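Forum » Softwareentwicklung » Backend & Deployment » Konfiguration

Verbindungspool läuft nach Konfigurations-Reload voll

Kategorie: Backend / Datenbankzugriff | Schlagwörter: connection-pool, hot-reload, timeout, postgresql

bitschubser_nord
25. Januar 2021

Hallo zusammen,

wir betreiben einen internen Dienst (Projektname Zilell) auf .NET Core 3.1, dahinter PostgreSQL. Die Anwendungseinstellungen kommen aus einer JSON-Datei, reloadOnChange steht auf true. Seit der letzten Umstellung beobachte ich Folgendes:

- Nach dem Start liegt die Zahl der offenen Verbindungen stabil bei 43.
- Nach jeder Änderung an der JSON-Datei kommen weitere hinzu, die alten bleiben im Zustand idle stehen.
- Nach einigen Änderungen ist max_connections (bei uns 400) erreicht, der Dienst liefert nur noch Timeouts.

Ein Neustart behebt das Problem bis zur nächsten Serie von Änderungen. Die maximale Poolgröße habe ich auf 75 begrenzt, ohne Wirkung. Der Connection-String wird beim Reload neu zusammengesetzt, unter anderem mit einem Application Name, der einen Zeitstempel enthält. Den brauchen wir für die Auswertung in pg_stat_activity.

Hat jemand eine Idee, wo ich ansetzen kann?

klammeraffe77

Der Zeitstempel ist die Ursache. Der Pool wird über den Connection-String identifiziert. Ändert sich darin auch nur ein Zeichen, legt der Treiber einen neuen Pool an. Deine Obergrenze von 75 gilt pro Pool, nicht pro Prozess. Zeitstempel raus, fertig.

bitschubser_nord

Danke, das erklärt die Zahlen. Der Zeitstempel ist allerdings eine Vorgabe vom Betrieb, damit man sieht, mit welchem Konfigurationsstand eine Verbindung geöffnet wurde. Kann ich den alten Pool beim Reload gezielt leeren?

klammeraffe77

Ja, mit NpgsqlConnection.ClearPool und einer Verbindung, die noch den alten String trägt. Idle-Verbindungen werden sofort geschlossen, aktive bei der Rückgabe. Ich halte das trotzdem für den falschen Weg. Konfigurationsstand gehört ins Log, nicht in den Connection-String.

heap_und_stapel

Sehe ich anders. Wenn der Betrieb in pg_stat_activity auswertet, hilft ihm ein Log auf einem anderen Host wenig. Man kann den Application Name nach dem Öffnen der Verbindung setzen:

SET application_name = 'zilell-<stand>';

Der Connection-String bleibt konstant, es gibt nur einen Pool. Bei der Rückgabe an den Pool setzt der Treiber den Sitzungszustand zurück, der Befehl muss also nach jedem Open() ausgeführt werden. Wir haben das bei Pranolano so in einer zentralen Factory gekapselt. Das läuft seit Juli ohne Auffälligkeiten.

Noch eine Rückfrage: Wie reagierst du auf den Reload? IOptionsMonitor.OnChange feuert bei Dateiänderungen gern mehrfach, je nachdem, wie der Editor speichert. Damit würdest du pro Speichervorgang mehrere Pools erzeugen.
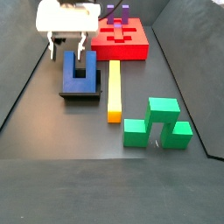
Ein Debounce im Handler ist schnell geschrieben: Timer auf 3 Sekunden, bei jedem weiteren Ereignis zurücksetzen, erst nach Ablauf neu einlesen. Zusätzlich würde ich einen Hash über die relevanten Sektionen bilden und vergleichen. Ist der Hash gleich, passiert nichts. Dann löst auch eine Änderung am Loglevel keinen Neuaufbau der Datenbankschicht mehr aus.

bitschubser_nord

OnChange, direkt und ohne Entprellung. Ich habe gerade einen Zähler eingebaut, der Handler läuft pro Speichervorgang zweimal. Das mit dem Hash übernehme ich.

klammeraffe77

Zu dem SET nach jedem Open(): Das ist ein zusätzlicher Roundtrip pro Verbindungsanforderung. Bei kurzen Abfragen merkt man das. Gemessen habt ihr das hoffentlich?

heap_und_stapel

Haben wir. Datenbank und Anwendung stehen im selben Netzsegment, der Unterschied ging in der normalen Streuung unter. Über eine WAN-Strecke würde ich es auch nicht machen. Wer den Roundtrip sparen will, kann das SET dem ersten Kommando voranstellen, dann wird beides zusammen übertragen. Schön ist das nicht.

nullreferenz_sued

Einwurf von der Seite: Warum überhaupt Hot-Reload für Datenbankeinstellungen? Bei uns (Umfeld Garnville, mehrere Instanzen hinter einem Load Balancer) werden Verbindungsdaten nur beim Start gelesen. Wer sie ändert, rollt die Instanzen nacheinander neu aus. Damit gibt es immer genau einen definierten Stand pro Prozess, und die Frage nach dem Zeitstempel stellt sich nicht. Reload ist bei uns auf Loglevel und Feature-Flags beschränkt.

bitschubser_nord

Bei uns läuft nur eine Instanz, jeder Neustart ist eine Unterbrechung. An dem Dienst hängt eine Schnittstelle von Limsakul, die Verbindungsabbrüche schlecht verträgt und danach von Hand wieder angestoßen werden muss. Eine zweite Instanz ist beantragt, aber noch nicht genehmigt.

nullreferenz_sued

Dann verschiebst du das Problem nur. Ein Dienst, den man nicht neu starten darf, ist spätestens beim nächsten Sicherheitsupdate des Hosts ein Thema. Für den Moment nimm die Lösung von heap_und_stapel, aber sichere dich mit Connection Idle Lifetime ab. Und prüfe Minimum Pool Size. Steht der Wert über null, werden die Verbindungen alter Pools bis zu dieser Zahl nie abgebaut.

bitschubser_nord

Treffer. Minimum Pool Size stand auf 43. Deshalb auch der Ausgangswert nach dem Start und die stehengebliebenen Idle-Verbindungen.

Stand jetzt:

- Connection-String konstant, Application Name wird nach Open() per SET gesetzt
- Minimum Pool Size auf 0
- Debounce und Hash-Vergleich im OnChange-Handler

Im Testsystem habe ich die Datei mehrfach hintereinander geändert, die Zahl der Verbindungen bleibt konstant. Produktiv geht es mit dem nächsten Wartungsfenster. Ich melde mich, falls noch etwas auffällt.

klammeraffe77

Denk bei Minimum Pool Size 0 daran, dass die ersten Anfragen nach einer Leerlaufphase den Verbindungsaufbau mitbezahlen. Falls Limsakul da knappe Timeouts hat, lieber einen kleinen Wert größer null stehen lassen. Mit nur einem Pool ist das unkritisch.

Ähnliche Themen
- appsettings.json wird im Container nicht neu geladen
- IOptionsSnapshot in Singleton: Exception beim Start
- PgBouncer im Transaction-Modus und Prepared Statements
- Umgebungsvariablen überschreiben verschachtelte Sektionen nicht
- Idle in transaction: Verursacher ermitteln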